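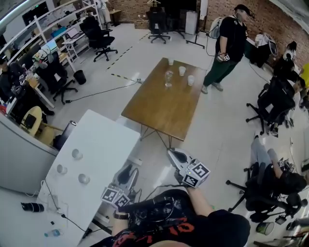
5月 作業ノート/記入:計測担当(午前・午後とも同じ)

Brakovenの手持ちグリッパキット「Sasham」、試用の続き。貸出期間の残りが少ないので、今日は透明コップの片付けと並べ直しだけに絞って録った。前の記入で「とりあえず録れることは録れる」と書いたが、少し甘かった気がするので書き直すつもりで読んでほしい。

先に今の気分を書いておくと、買うほうには傾いていない。ハンド本体は悪くない。問題は周り全部。

午前、9時半に電源投入。起動してから両手の位置が揃うまでが長い。取扱説明書には「装着後すぐに開始できます」とあるが、すぐの定義が書いていない。昨日録った人の設定が残っていて、左右が入れ替わったまま一本録ってしまった。画面の隅に小さくL/Rと出るだけで警告は出ない。右手を動かすと左の軌跡が動くので見ればわかるのだが、録る人は手元を見ていて画面を見ていない。営業の人には前回の打ち合わせで伝えた。返事は「運用で回避いただいています」。運用というのは我々のこと。

とりあえずの決めごと:
・録り始めの前に右手だけ開閉を二回。ログの頭に必ず入れる
・マーカーキューブを手のひらで覆わない。持ち替えるときも
・コップは白いテーブルと木の天板のテーブルの両方で録る。片方だけの日を作らない
・床のケーブルをまたぐ動きが入ったら、その本は没にして録り直す

最後の項目について。キットの宣伝には「場所を選ばない」とある。ところがケーブルがグリッパから体のほうへ来ていて、そこへ部屋の電源やら何やらのケーブルが床を這う。結局、歩ける範囲は部屋の都合で決まる。隣のテーブルへ回り込む動作を課題に入れたかったのだが、足元を見る動きが混ざるのでやめた。頭のカメラが下を向くたびに、データとしては「テーブルを見ていない時間」になる。後でこれを学習に使う人が困る。

透明コップを選んだのはこちら側の意地悪である。Brakovenの資料に載っている作例は不透明なマグとか木のブロックばかりで、透明なものが一つもない。質問したら「対象物の材質は位置推定に影響しません」と返ってきた。それはそう。手の位置はマーカーで取っているのだから、コップが見えようが見えまいが手の軌跡は出る。だが我々が買おうとしているのは手の軌跡だけではなくて、それと映像の組である。映像のほうでコップの縁が背景に溶けていたら、後段で「何を掴んだのか」が怪しくなる。質問の意味をわかったうえでずらして答えたのか、本当に伝わっていないのか、まだ判断できない。

白い天板の上だと、透明コップは特につらい。再生して一時停止すると、縁の反射だけで位置を当てることになる。木の天板のほうがまだ輪郭が出る。人間の目でもそうなので、モデルにだけ期待するのは無理がある。

集計。ここまでの通算で575本。Nair(付属の後処理ソフト)に通して「有効」と判定されたものから、目で見直して没にしたのが70本。没の内訳はきちんと分けていないが、多いのは三種類くらいで、掴み損ねたのに成功扱いになっているもの、片手のキューブが体の陰に入って軌跡が飛んだのを滑らかに補間してしまっているもの、それと録画停止の押し忘れで終わりに雑談が入っているもの。三番目はこちらの責任。一番目と二番目はソフトの責任だと思う。

補間の件はもう少し書いておく。Nairはマーカーが見えない区間を勝手に埋める。埋めたこと自体は別ファイルに記録されるが、既定の書き出しには入らない。つまり普通に書き出すと、実測と推定が同じ顔で並ぶ。別ファイルのほうを開いてみたら、補間したフレームが2,811あった。全体に対する割合はまだ出していない。割合が小さければ良いという話でもなく、どこに固まっているかが問題で、ざっと眺めた限りでは掴む瞬間の前後に多い。肘を引いて手前のものを取るときに、自分の体か反対の手で隠れる。一番欲しいところが推定値という、わりと嫌な結果。

これについてのBrakovenの見解を、メールからそのまま写しておく。「補間区間の精度は実用上十分であることを社内で確認しております」。社内の確認方法を教えてほしいと返した。返事待ち。

昼をはさんで13時過ぎから再開。午後は二人同時に録る試験をした。同じ部屋で2組のSashamを動かしても干渉しない、というのが売りの一つになっている。狭い部屋でたくさん録れるなら確かに意味がある。

結論から言うと、干渉はゼロではなかった。相手のキューブがこちらの頭のカメラに入ると、まれに自分のキューブとして拾う。マーカーの模様は組ごとに番号が違うはずで、実際印刷されているものを見比べると違う。にもかかわらず拾う。距離が近いときより、むしろ離れていて模様が小さく写るときに起きる。遠くの小さいキューブを読み間違えているのだと思うが、ソフト側で「届くはずのない場所にある手」は捨てればよいだけの話で、なぜそれをしていないのかがわからない。腕が部屋の向こうまで伸びる人間はいない。

対策として、立つ向きを変えて互いに視界に入らないようにした。すると今度は部屋の使い方が限られて、一人ずつ録るのと効率があまり変わらなくなる。待っている人は椅子に座って待つことになり、膝の上にグリッパを置かれると、それもまたキューブなので困る。置き場所を決めること。裏返しにして箱に入れるのが無難。

ハンド本体の話もしておく。公平のため。

重さの釣り合いは良い。前に借りたIrellのものは先端が重く、しばらく使うと手首が下がってきて、後半の動作が目に見えて雑になった。Sashamは握ったときの重心が手に近く、コップを持ち上げて傾けずに置くところまで素直にできる。指の開きもコップの径に対して余裕がある。力の入れ具合が手に返ってくるので、柔らかいコップを潰さずに持てる。この点は認める。録った人たちの感想もここだけは一致していた。

ただし腕時計をしたまま使うと、手首の角度によっては当たる。外してくださいと言うほどでもないが、長く録る人は気になるらしい。説明書に注意書きはない。

左右で持ち方が変わってくるのも気になった。右は前に伸ばして使うことが多く、左は体の近くで構えたままになりがち。器用さの差もあるだろうが、ケーブルの取り回しの影響もあると見ている。右を前に出すとケーブルが引かれる感触があって、それを嫌がって途中から肘を曲げたままにする人がいた。こういう癖は映像ではわかりにくいのに、軌跡にはしっかり残る。録った人ごとに並べて見ればたぶん一目でわかる。まだやっていない。

料金のこと。見積書の項目が多すぎて、読むのに時間がかかった。本体の貸出、頭部カメラの貸出、Nairの利用料、保管領域の利用料、それから「品質確認サービス」。最後のが曲者で、これを付けると先方の担当者がデータを見て没を選んでくれるという。試しに少しだけ無料で見てもらったところ、こちらが没にした成功誤判定をそのまま通してきた。掴んだコップが置く前に指から抜けて、テーブルの上で倒れている一本である。何を確認したのか聞いたら、ファイルの欠損と時刻のずれを確認したとのこと。それは品質確認というより受領確認と呼ぶものだと思う。この項目は外して見積を取り直すよう頼んだ。

あと、保管領域に上げないとNairの全機能が使えない。手元の機械だけで処理すると、書き出し形式がひとつに限られる。その形式がまたうちの読み込み側と合わず、変換スクリプトを自分たちで書いた。置き場所は共有の「Sasham_試用/変換」。時刻の単位が途中の版から変わっているので注意。古い版で録った分を新しい版のつもりで読むと、全員が恐ろしい速さでコップを片付けている。最初に見たときは少し笑ったが、気づかずに学習に回していたらと思うと笑えない。

保証についても一点。キューブの面が擦れて読めなくなった場合は消耗品扱いで有償交換になる。テーブルに当てれば擦れるし、当てずに使うのは難しい。面だけ貼り替えられないか聞いたら、自分で貼ると較正がずれるので非推奨とのこと。これは理屈としてわかる。わかるが、交換品が届くまで録れないのであれば予備を最初から付けるべきで、見積に予備の項目はなかった。

先方の説明で一番引っかかっているのは「ロボットなしでロボットのデータが録れる」という言い方。手持ちで録った動作がそのまま腕に載るかどうかは、腕の側の事情で決まる。人間は無意識に腰をひねって、テーブルの奥のコップまで手を出す。今日の録画でも、遠いコップを取るときは全員が体ごと寄っている。据え置きの腕には腰がない。そのまま再生させれば途中で届かなくなるはずで、少なくとも今日の575本のうちどれが載るのか、我々はまだ一本も確かめていない。Brakovenの資料にある成功例の動画は、どれも対象物が手前に並んでいる。

だから次は録る量を増やすより先に、手持ちの録画から少し抜き出して腕で再生する。これをやらずに契約の話を進めるのは反対、と会議で言うつもり。

ここから先はやることの控え。

・補間区間が掴む前後に固まっているかどうか、ちゃんと図にする。印象で文句を言わない
・録った人ごとの軌跡の比較
・白い天板に色つきのマットを敷いた場合とそうでない場合。ただしマットありだけで学習させると本番で困るので、比較用と割り切る
・相手のキューブを誤って拾った本を集めて、先方に送る。再現手順も付ける
・Irellの旧いデータをNairに通せるか。たぶん通らない
・床のケーブル。束ねるかテープで留めるか、とにかく足元を見なくて済むようにする。これはキットと関係なくやる
・コップは指紋がつくと写りやすくなる。拭いてから録った分と混ざっているので、備考欄に書くこと

16時40分、追記。先方から返信。補間の社内確認の件は「詳細は契約後に開示可能」とのこと。契約するかどうかを決めるために聞いているのだが。もう一度、言い方を変えて送った。

左右入れ替わりの件は次の版で警告を出すそうだ。次の版がいつかは書いていない。

片付け:グリッパは充電済みのものと分けて棚へ。コップは洗って籠に戻した。録画は共有に上げ終わり、没の一覧も同じ場所に置いた。一覧の備考に「?」とだけ書いてあるものは自分の判断が揺れた分なので、別の人がもう一度見てほしい。

関連する記入
・Irell手持ちグリッパ 返却前のまとめ
・Sasham 開梱と初回較正
・Nair 書き出し形式の変換メモ(時刻の単位に注意)
・透明物の撮影条件 照明を変えた場合
・Brakovenへの質問一覧(未回答分)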